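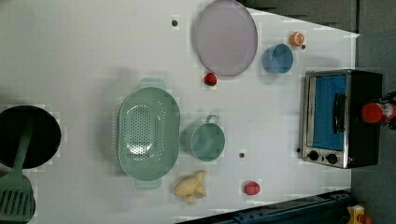 Robots don't get bored, a reader wrote to us in August, so why does it take them years to learn what a toddler picks up between naps? The letter was unsigned and a little cross. It also went to the heart of a piece of work going on in Usness, where a small research outfit called Beviseck has spent much of the year teaching a machine to move play food from one spot to another.

4 min read | 38 comments

11/26/23

The short answer to the letter is that the toddler has been cheating. By the time a child puts a toy strawberry in a bowl, she has dropped thousands of things, chewed most of them, and been handed the rest back by patient adults. A robot arm starts with none of this. It has to be shown, and showing it is slow, dull work done by people, who do get bored.

The usual way goes like this. A person steers the arm through a chore, say, lifting a strawberry and setting it on a plate. The cameras and the joints record everything. Then the person puts the strawberry back and does it again, with the plate nudged over a bit. After enough of these runs, called demonstrations, a program is trained to copy them. It often copies them very well, including the part where the operator paused to scratch an ear.

Beviseck's method, Kadance, sets out to get more from each recording. The team noticed that its operators moved in a kind of rhythm: a quick reach, a slowdown near the object, a short stop, a grab, a quick carry, another slowdown. The stops and slowdowns were where the thinking happened. The long sweeps through empty air were mostly travel. Ordinary training treats every moment as equally worth studying, a bit like learning to cook by watching someone drive to the grocery store.

So Kadance cuts each demonstration at the changes of pace. The slow parts get most of the training time. The fast parts are handed to an old-fashioned motion planner, a piece of software that knows nothing about strawberries and has never claimed to. The two take turns.

I expected the hard part to be the cutting. It was the handover. In early versions the planner delivered the gripper to the neighborhood of the object and the trained half took one look and froze, having never seen the world from quite that angle. The fix was to make the planner sloppy on purpose during training, so that it arrived a little off each time and the other half got used to being dropped at the wrong door. This was worth more than any of the clever math, a fact that the paper admits on its next-to-last page. 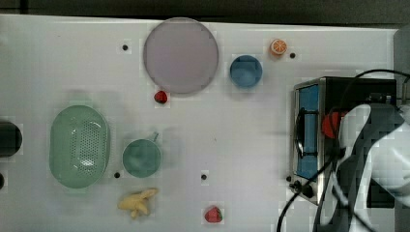

The table at Beviseck, with the gripper at the toaster oven end.

The results are good, in the way that results in this field are good. The full set came to 459 demonstrations. Trained on all of them in the ordinary way, the arm finished 31 of 40 test runs. Kadance, given the same recordings, finished 38. The two it missed were both on the same chore, putting a strawberry in the colander, and in both the arm let go early and then went calmly through the rest of its routine with nothing in its grip.

More interesting to anyone who has to pay operators is what happened when the team held back most of the data. With only 10 demonstrations per chore, Kadance still matched the ordinary method at full strength. The ordinary method on that diet mostly waved.

There are catches. Everything was tested on one table, under one set of lights. The pace trick also depends on operators who slow down when things get tricky, and one of the team's fastest drivers never did. Kadance could make nothing of those recordings, and they had to be sorted by hand.

Next comes Zhuravel, a follow-up project in which the objects get moved partway through a run. Beviseck plans to start with the plate. The first trials have been put back twice, once for a software update and once while the lab waited for a replacement cable to arrive in the mail.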